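Notebook, May – planning the Greltberg trip

Back at the bench after lunch with too much coffee in me, so I'm going to write all this down before it falls out of my head. We've been arguing about the walking route for the guidebook update for ages and I think I finally have a version I like. Anyone picking this up after me: read the ferry part first, it's the bit that bites.

Getting there

The train only goes as far as Netthorpe. I was sure there was a direct one in summer (there was when I did it as a student!) but the new timetable has you changing to the bus, and the bus takes the long way around by the lake. Pretty ride, though. Sit on the right side going out. The ticket machine at Netthorpe wouldn't take my card last time, so bring coins or you'll be standing there watching the bus leave like I did.

From Netthorpe it's the ferry over to Pestum. I wrote 635 in my old notes and then spent half the morning trying to figure out whether that was the departure time or the locker number. It's the locker number. I've crossed it out so I don't do this again next year.

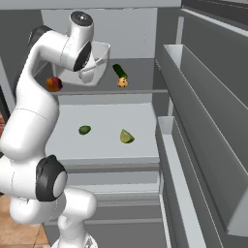 The crossing and Pestum

The ferry leaves when it's full, more or less, whatever the board says. I've waited for it with an ice cream and I've waited for it in sideways rain, and the ice cream version is the one I'd like in the guide. The top deck is windy but you get the whole line of cliffs coming up out of the haze, and for that I'd give up a hat any day (I did give up a hat).

Pestum itself is tiny. There's a harbor, a bakery, a church with a crooked weathervane, and a guesthouse called the Nambiar where I've stayed 3 times now. Ask for a room at the back. The front ones look over the water, sure, but the fishing boats start up before dawn and you'll know all about it. Breakfast is huge – eggs, smoked fish, a dark sticky bread I've tried to bake at home and ruined every time.

One thing to fix in our draft: we say you can buy lunch at the harbor kiosk. It was shut both days on my last visit and the sign looked like it had been up a while. I'm changing it to "stock up at the bakery" until someone checks.

Up to the viewpoint

The climb to Greltberg starts behind the church. Our old text says 113 steps and then a dirt path. I'm leaving the number in, readers love a number, but the steps are uneven near the top and I want a line in there about decent shoes. After that it's an easy slope through pines, a gate (close it, goats), and then a long open ridge with the sea on both sides. I could've stayed up there all day!

I'd allow 4 hours for the loop with a picnic. The draft says less than that, but I think whoever timed it was running. Also the return path by the quarry is muddy after rain and not marked well, so I'd send people back the way they came and put the quarry in a side box.
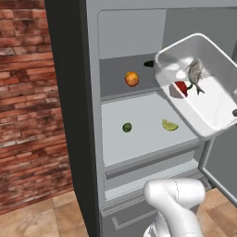
Still to do

Redraw the ridge section of the map, my sketch has the gate on the wrong side of the pines.
Ask the Nambiar if they're open through the fall.
Find the photo of the weathervane, I know I took one.
Check the last bus out of Netthorpe against the evening ferry. If they don't meet up we need to tell people to stay the night, and I wouldn't feel too sorry for them.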